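From: Rangi Ormsby
To: skistberg-dev
Date: 2021-02-05
Subject: Re: [skistberg-dev] gripper width estimate drops out on dark fabric

On the width dropouts, Jitpraphai wrote:

> After the update to the Zeltel branch I get gaps in the
> width signal whenever the fingers close on cloth. The raw
> marker detections look fine on rigid objects. Is the
> smoothing filter eating them, or is it the detector?
> I have max_gap at 16 and have not touched anything else.

It is the detector, or more exactly the mask ahead of it. The branch segments the fingers first and takes the width from the inner edges of the two pads. With a rigid object there is a clean boundary on each side. With cloth bunched between the pads the segmenter tends to merge pad and fabric into one region, the confidence falls under the threshold, and the sample is thrown out before the filter sees it. Raising max_gap will only interpolate over the hole, so please put it back to the default.

I reran one of the fleece episodes with logging on. Out of 3000 samples the old mask lost 18 runs longer than max_gap, all of them with the fingers nearly closed. The patch in my tree does two things:

 - fits the outer linkage first, using the pivot pins as anchors, and derives the width from the joint angle
 - uses the pad edges only as a correction term, with the weight going to zero when the mask is ambiguous

The fisheye model has to be right for the first part. If you still have the pinhole fallback from the Fidemgate config, the pins nearest the bottom corners will be off and the fit will be biased wide.

Input of the kind that fails on the old mask:

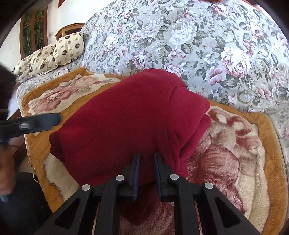
Red fleece between the navy pads, narrow gap, all four pins visible.

The patterned upholstery and blanket do not seem to matter much - I masked the background out entirely and the dropouts stayed where they were.

Still open: the solver does not converge if two pins on the same side are occluded. For now it holds the last value and sets the stale flag. Planner code that reads width should check that flag; ours does not yet.

Could you run it on your first 1000 samples and send me the residuals?

Rangi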